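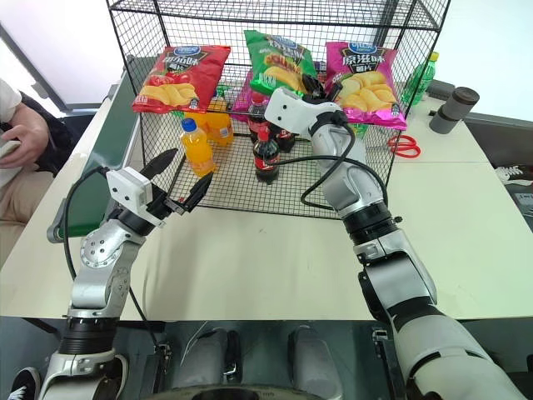

Retail Operations, Unit 4
Stock Control for Packaged Snacks and Drinks
Course handout, revised 2024-12-19

4.1 Scope

This unit covers the stock decisions made for shelf-stable packaged goods in a small store: how much to order, when to order, how much extra to hold, and how to move stock from the back room to the shelf. Fresh and frozen goods are treated in Unit 5. Pricing is treated only where a supplier's price depends on order size.

The worked case throughout is the Ovwood store, which buys salted snacks from a distributor, Hollel. All quantities are in cases unless stated otherwise. A case is the smallest quantity Hollel will ship.

4.2 Terms

Stock on hand: cases physically in the store, on the shelf or in the back room.
Stock on order: cases ordered but not yet received.
Stock position: stock on hand plus stock on order. Reorder decisions use this figure. Using stock on hand alone causes a second order to be placed while the first is still in transit.
Lead time: the time from placing an order to having the goods ready to put out. It includes receiving and checking.
Cycle stock: the part of stock that rises and falls with each order. Its average is half the order quantity.
Safety stock: the part held against uneven demand.
Facing: one unit width of product visible at the front of a shelf.

4.3 Order quantity

Two costs move in opposite directions as the order quantity Q changes. Larger orders mean fewer orders per year, so the yearly cost of ordering falls. Larger orders also mean more cycle stock, so the yearly cost of holding rises.

Let
D = yearly demand
S = cost of placing and receiving one order
H = cost of holding one case for one year

Yearly ordering cost = (D / Q) x S
Yearly holding cost = (Q / 2) x H

The sum is lowest when the two terms are equal, which gives

Q* = square root of (2DS / H)

Ovwood data for the main snack line:
D = 1,301 cases
S = $16
H = $4

Q* = square root of (2 x 1,301 x 16 / 4) = square root of 10,408 = 102.02

Order 102 cases. Ordering cost is $204.08 per year and holding cost is $204.00, for a total of $408.08. The store will place between 12 and 13 orders per year.

S should include only costs that change with the number of orders: delivery charge, receiving labor, invoice handling. The manager's salary is not part of S unless hours are added or cut as orders change. H should include the cost of money tied up, shrink, damage, and any rent that depends on space used. Students often leave out damage. For chips it is a real cost, as bags crush under stacked cases.

4.4 Effect of using the wrong quantity

The total cost curve is flat near Q*. If the store orders 150 cases each time, ordering cost is $138.77 and holding cost is $300.00. The total is $438.77, an increase of 7.5 percent for a quantity 47 percent above the best one.

Two practical points follow. Rounding Q* to a full pallet layer is usually harmless. Time spent refining the estimate of S or H to the last cent is wasted, as an error in either enters the formula under a square root.

The curve is steeper on the low side than on the high side. When in doubt between two quantities the same distance from Q*, take the larger, provided shelf life and space allow it.

4.5 Quantity discounts

Hollel offers a lower case price on orders of 600 or more. At Q = 600:

Ordering cost = (1,301 / 600) x 16 = $34.69
Holding cost = (600 / 2) x 4 = $1,200.00
Total = $1,234.69

The extra cost compared with Q* is $826.61 per year. Spread over 1,301 cases, this is 64 cents per case after rounding up. The discount must be larger than that before it is worth considering. H is treated as fixed in this calculation. A lower case price reduces the money tied up and therefore reduces H slightly; the correction is left to Problem 3.

Cost is only one test. Demand averages 25 cases per week, so an order of 600 covers 24 weeks. If the product arrives with 16 weeks of shelf life remaining, the store can sell at most 400 cases before the date passes, and less than that if older stock has to be sold first. The order fails the shelf life test whatever the discount.

Run the shelf life test before the cost test. It takes one division and removes many offers at once.

4.6 Reorder point

Under continuous review, an order is placed when the stock position falls to the reorder point R.

R = average demand during lead time + safety stock

Hollel's lead time is two weeks. Average demand during lead time is 2 x 25 = 50 cases.

Weekly demand has a standard deviation of 7 cases. If weeks are independent, the standard deviation over two weeks is 7 x square root of 2 = 9.90 cases. For a 95 percent chance of no stockout in a cycle, the normal table gives z = 1.645.

Safety stock = 1.645 x 9.90 = 16.3, rounded up to 17
R = 50 + 17 = 67

The 95 percent figure is the chance that a given order cycle ends without a stockout. It does not mean that 95 percent of demand is met. The share of demand met, called the fill rate, is normally higher, because a cycle that does run out usually runs short by only a few cases. State which measure is in use when reporting results.

The independence assumption fails during promotions and school breaks. Calculate those weeks separately and keep them out of the standard deviation used for ordinary weeks.

4.7 Periodic review

Many small stores order on a fixed schedule set by the delivery route. Stock is checked every T weeks and an order is placed to bring the position up to a target level M.

The stock must then cover demand over the review period plus the lead time. With T = 2 and a lead time of two weeks, the covered period is four weeks.

Average demand = 4 x 25 = 100
Standard deviation = 7 x square root of 4 = 14
Safety stock = 1.645 x 14 = 23.03, rounded up to 24
M = 100 + 24 = 124

Safety stock rises from 17 to 24. At H = $4, the seven extra cases cost $28 per year. This is the price of checking less often, and it is small next to the labor saved for a slow or steady item. It is less attractive for an item with a high case value.

4.8 Shelf quantity and rotation

Stock in the back room does not sell. The shelf should hold enough to last from one fill to the next at the busiest expected rate. Given units sold per hour at peak and hours between fills, the minimum shelf quantity is the product of the two. Divide by the units that fit behind one facing and round up to get the number of facings.

Bags and bottles behave differently. Bottles stand in straight columns and depth is easy to calculate. Bags lean, slide, and vary in thickness with fill, so measured capacity should be used in place of calculated capacity.

Rotation procedure:
Pull the remaining units forward.
Check dates on the remaining units and remove any past date.
Place new units behind the old ones.
Where depth is too small for this, hold new units back until the old ones are sold.

Flavor variants should be recorded as separate items. A combined count hides a stockout in one flavor behind excess in another. Where flavors share a shelf, facings are assigned in proportion to sales, with a minimum of one each.

4.9 Problems

1. The cost of placing an order from Hollel rises to $25. Find the new Q* and the new total yearly cost.

2. A second distributor, Ugwu, offers the same goods with a one-week lead time. Find the reorder point at the same service level. What is the yearly saving in safety stock?

3. Suppose H is 20 percent of case price. Repeat the calculation in 4.5 for a discount of 80 cents per case, and state whether the shelf life test changes your answer.

4. Rework 4.7 for a review period of one week.

Show units at each step. Tables of z values are in Appendix A of the Giser course pack.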